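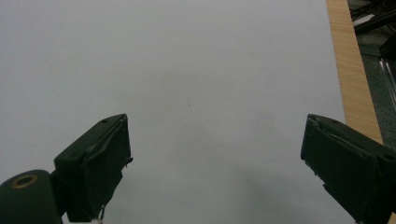 Thursday, late

I played for four hours tonight and I am still angry, so I write it down before I sleep.

The new patch for Malovix came in the morning. I read the notes at breakfast and I thought I had understood them wrong, because English is my third language and the notes are full of short words with big meaning. So I read them a second time. No, I understood well. They took the shield away from the Warden and gave it to the Lancer.

I play Warden from the first week. My Warden has a gear score of 3793, and almost all of that is in block and armor. What should I do with block if I have no shield? The notes say the class will be "more mobile." I did not choose a Warden to be mobile. I chose it to stand at the gate of Histgate and be hit by everybody, and I liked it very much.

I agree that the Warden had problems. In the arena it was boring to fight against, and a match of two Wardens could last until the timer ended. But they could lower the healing a little, or make the stamina cost higher.
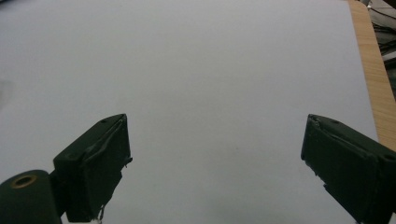

White on the desk, Thursday evening.

After dinner I tried to be fair and I went to Danderton to test the new skills on the small bandits. The dash is nice, I admit it. It feels quick and the sound is good. Then I entered the dungeon with 2 people from my guild and we died at the first boss, and again, and again. He hits for 3000 with the hammer, and before the patch I did not even look at my health when he did this. Now I must run in circles like a chicken — and the healer runs after me.

The guild is called Yatsenko and it is usually quiet in the chat, but tonight all were writing at the same time. Half of them want to change to Lancer. I wrote that I will wait for the next patch in September, and then I was sorry I wrote it, because I don't know if I have the patience.

I did not sell the old shield. It takes one place in the bank and I can't equip it anymore, the icon is red. Tomorrow I will try the dungeon with the long spear. I need to buy potions first.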